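Charla cooperativa Dantas, notas (no leer tal cual)

Empezar sin presentación larga. Gracias a Manju Thakur por la sala.

1. El sustrato
Paja de trigo, picada corta. Preguntar quién usa serrín, mano alzada.
Lote de noviembre: 283 kilos de paja en seco. Decir lo del salvado, que luego siempre lo preguntan: poco, si no se calienta y entra el moho verde.
Prueba del puño. Aprietas, salen dos o tres gotas, vale. Si chorrea, escurrir otra noche.

2. Agua y cal
La paja entra en remojo con cal hidratada, baja en magnesio. OJO insistir: no es la cal agrícola, Rachid perdió un lote entero por eso (pedirle que lo cuente él si está).
pH por encima de 12 al principio. Tiras nuevas, las viejas engañan. Muestra pequeña, medir, apuntar hora.

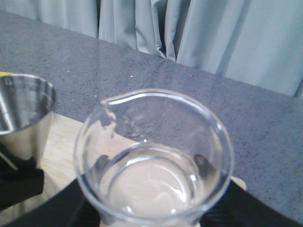 3. Inoculación
Micelio sobre grano, del de Briris. Sacar de la nevera la noche antes.
Manos, mesa, alcohol. Ventana cerrada!!
Capas finas, repartir bien por los bordes de la bolsa. Bolsas de 10 kilos, mas grandes no, se cuecen por dentro.

4. Incubación
Oscuro, 22-24 grados. No abrir para mirar. Repetir: no abrir.
Manchas verdes = fuera, lejos de la nave, sin sacudir.
Cuando esté blanca entera, cortes en cruz y a la sala húmeda.

5. Números, rápido
Primera florada 371 kilos, total de la campaña 1278. Setas de ostra todo. Si preguntan por precios, pasar a Rachid Badawi, yo no llevo las ventas.

Si sobra tiempo: qué hacer con el sustrato agotado (huerta, lombrices). Si no, saltar a pregutnas.
Recoger la hoja de correos antes de que se vayan.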